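# ovley-interviews

Last updated: January 6, 2021

Hi! This is the README for my little pile of pop interview transcripts, and if you landed here from the Kaewsai forum, welcome. I've been collecting radio and fanzine interviews with singers who had a hit or two and then went quiet, and at some point the folder got big enough that it seemed silly to keep it to myself.

## What's in it

There are 173 transcripts, one plain text file each, plus a spreadsheet called index.csv. Of those, 65 are from Ovley, the late-night phone-in show that would let a guest ramble for an hour if they felt like it (bless them). Most of the others come from Flollosier, a photocopied fanzine that ran long Q&As with backing singers, session players and the kind of artist who got one summer on the radio and then a mortgage.

The columns in index.csv are:

- `id` – just a number, no meaning, please don't sort by it and expect dates
- `source` – ovley, flollosier or other
- `role` – lead, backing, session, writer
- `gap` – years between the last charting single and the interview
- `topic` – my own tags, see below
- `checked` – y if I've listened or read through a second time

The topic tags are the part I'm proudest of and also the messiest part. I started with "money," "family," "voice," "label" and "comeback," and then I kept adding things at midnight, so there's a "dogs" tag with 3 files in it. I'm leaving it in!

## How I transcribed them

Everything from Ovley was typed up by ear from tapes. I kept the ums when they seemed to matter, like when a singer is asked why the second album never came out and you get a really long wait before the answer. Waits are marked `[pause]`, laughing is `[laughs]`, and anything I couldn't make out is `[?]`. If the host talks over somebody I put both lines in and let you sort it out.

Flollosier was easier, since I only had to scan and fix. The fanzine's spelling is all over the place and I left it alone except for song titles, which I made match the record sleeves. Where the sleeve and the label on the disc disagree, the sleeve wins. 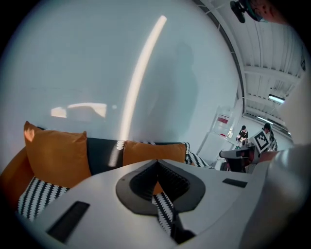

Ukia wrote to me back in April to say that the `gap` column was wrong for anybody who charted overseas after their home hits dried up, and that a singer could look like they'd vanished when they were really playing arenas somewhere else the whole time. Fair point, and a bit embarrassing. I've redone the column for all the lead vocalists so it now counts a charting single in any country I could find a listing for. Backing and session people still use the old rule. It's on my list.

## Things to watch out for

The collection leans hard toward people who were happy to talk. Anyone who left music and stayed bitter about it mostly didn't call in to a phone-in show, so please don't use this to prove that everybody feels great about fame ending. The Ovley guests were also picked by one producer with very particular taste (so much blue-eyed soul, so few rappers).

The first 100 files have been checked twice. The rest have been checked once or, in a few cases, typed very late at night. If a quote matters to you, write and ask me before you print it and I'll go back to the tape.

## Using it

Free for fan sites, school work and general nosiness. Please credit the original show or fanzine first and me second. No selling it, and no lifting the long quotes for a book without asking the people who said them.

## Comments (3)

**vinylmoth:** The pause marks are my favorite thing about this. Any chance of lengths in seconds?

**Tess_B:** File 41 says "other" for source but I'm pretty sure it's Ovley, the host does his weather joke in it.

**lowendtheory7:** Downloaded it for the session players and stayed for the dogs tag. Could the writers get the new gap rule next, please?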